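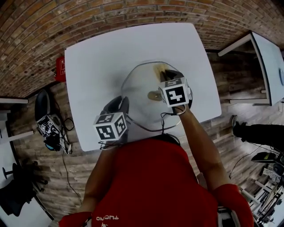 April, notebook, handheld gripper collection, bowl task

Started 9:40, both grippers on the white table by the brick wall. Task is clearing the glass bowl. Target for this task is 2000 episodes. We stand at 765 after this morning.

Head view and marker tracking both recording. Right marker cube tracks well over the bowl. Left one drops out when the wrist rolls inward and the forearm covers it. Lost 5 episodes that way before Oi-ling spotted it in the log. They are flagged, not deleted. Aigars wants to see if the filter catches them by itself.

Clear glass is still the weak point. Depth on the rim is mostly holes, and the first Plikcombe model closed its fingers on the near edge instead of inside. Keep the bowl in the set anyway, but vary where it stands on the table. Too many of the early episodes have it dead center.

Cables: the right one loops around the bowl and pulled it twice when I reached for the far side. Both takes marked bad. Try routing it over the shoulder tomorrow, Raimonds has clips.

Pace is okay. Short rest every 9 minutes or the reaches get sloppy and the grasps start too early.

To do
- recalibrate left cube offset before the next block
- ask Indrek whether failed grasps with a second try count as one episode or two
- copy the morning block to the Driken drive
- wash bowl

Stopped 11:50.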